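Support ticket – golf club joke page, punchlines missing
Opened: March 6, 2019
Product: Stallura newsletter builder
Status: waiting for reply

Hello, I edit the monthly joke page for the Gondport golf club. Since the last update, the jokes are sent without their last line. The members receive the set-up, then a blank space, then the next joke. In the parrot and caddie joke it is quite painful.

What I have tried so far:
– I saved the page again in another browser. Same result.
– I copied the jokes into a new issue called Tadel. Of 20 jokes, 11 lost the ending.
– I removed all quotation marks from one joke. Then the ending came back.

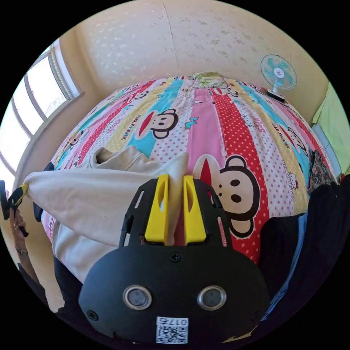 Does the missing line still exist in the editor? It is there when I open the draft, and it disappears only in the sent e-mail.

Reply from support: Please tell us if the jokes use curly or straight quotation marks, and how many line breaks stand before the last line.

My answer: they are curly, because I write in a word processor first. Before the punchline I put 3 line breaks, so that the reader does not see it too early. With one line break the joke about the bunker is sent complete. With 3 it is cut. I did not test two.

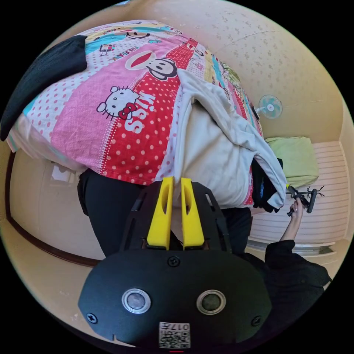
Paul Frank comforter, folded

Second reply from support: We can repeat the fault. Please use one line break until the correction is ready.

I will do this for the March issue, but the jokes are weaker without the pause. Please leave the ticket open.

Recent tickets
Joke of the day is sent twice
Szilágyi theme shows "á" as a question mark
Limerick lines are joined together
Archive stops at issue 36

© 2019 Stallura Support | Contact | Back to top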